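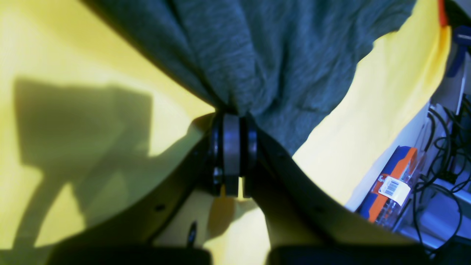
Kuvatby Youth Soccer Club, Rules and Records Team

Welcome, and thanks for stopping by! This data card covers 1,232 match reports our referees filed over 2 seasons – mostly tidy, a few scribbled in the rain.

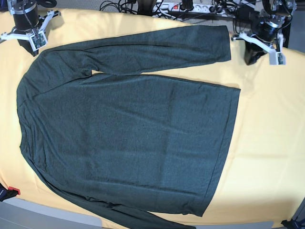 Are abandoned games included?
They are, with the minute of stoppage and the score as it stood.

Marit Åberg checked the spellings, and she'd love to hear about any we missed. Player names are left out.

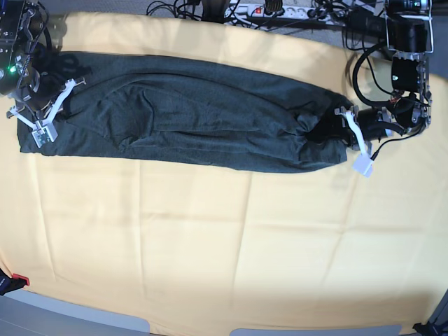
Dark green garment on a yellow cloth.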